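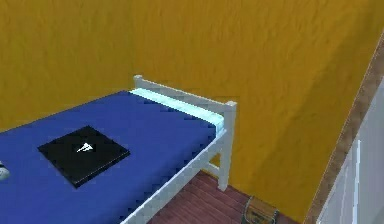

4. The simulated bedroom

Reading time: 8 minutes

By October we had the arm bolted together on the bench at the Pollside workshop and very little idea how to teach it anything without breaking it. The first version had already cracked a shoulder bracket on the edge of the vice, so I wanted a place where a bad policy could flail as much as it liked and cost us only electricity. What I had to hand was a gaming PC, a lot of evenings and a simulator I'd used once before for a wheeled thing. So I built a bedroom! The task we care about is tidying (fetch the object, put the object somewhere sensible), and bedrooms are where most of the untidy objects in my life seem to live.

Figure 1. One corner of the simulated bedroom used in training, with the bed, the dark square target object on the mattress, and the cabinet to the right.

The target in Figure 1 is the flat black square lying on the blue bedding. I chose a flat thing on purpose, as it is the hardest shape for our gripper. A mug or a ball can be grabbed more or less from anywhere, but something thin on a mattress has to be slid to an edge or tipped up first, and the arm has to find that out for itself. It also starts at a slant, running with the bed, which stops the policy from learning one fixed wrist position and repeating it for ever (an earlier layout had everything square to the bed, and that is exactly what we got).

The room is plain and I make no apology for that. The walls are mustard yellow with a slight mottle to the texture, the bedding is a flat strong blue, and the bed frame is white. I did try softer, more lifelike colours first, and the small vision network we run kept losing the edge of the mattress. Strong colours got us going, and we then shifted them about at random during training so the network couldn't lean on them too heavily. Bedding can come out green, walls can come out grey, the wood of the floor goes lighter or darker. Figure 1 has the default set.

4.1 Geometry and contact

Everything the arm can touch is made from boxes. The bed frame is a handful of square bars, and the mattress is a single slab with a bit of give in the contact settings – nowhere near a real mattress, which sags under the elbow and throws the reach off, but enough that objects don't skitter about as if on ice. I spent far too long on this. With the surface too stiff the target bounced whenever a finger came down on it, and with it too soft the fingers simply sank through the sheet and came up underneath, looking very pleased with themselves.

The gap between the bed and the cabinet matters more than it looks. Our real arm rides on a Grultby trolley, the second-hand kind with one wheel that sticks, and the trolley has to stop short of the bed or the base fouls the rail. In simulation I kept the same limit and simply ended the run if the base crossed it. Of the first 200 runs, 33 ended that way. After I added a small penalty for creeping forward, it mostly stopped being a nuisance.

4.2 Running it

We trained for 2,381 episodes before moving anything across to the bench. Each was capped at 30 seconds of simulated time, a limit I picked because my own patience in front of the real arm is no longer than that. The Briment control board needs its commands at a steady rate, so I made the simulator wait for the same clock, and on some nights I added a random delay as well to copy what the board does once it has warmed up. That one change did more for the move to hardware than any of the clever ideas I had in the bath.

The Janssen servos are the weak spot in the comparison. They have backlash at the wrist that I never managed to model properly, and I ended up adding noise to the joint readings until the simulated arm wobbled in a way that looked familiar. I can't defend the value I settled on except by saying that I watched both for a whole weekend. Section 5 has the bench results, including the ones where the wrist gave up.

This site uses cookies to remember your reading preferences. Accept / Manage settings

Last updated 22/11/2020 | Contact the author | Text may be reused with credit | Back to top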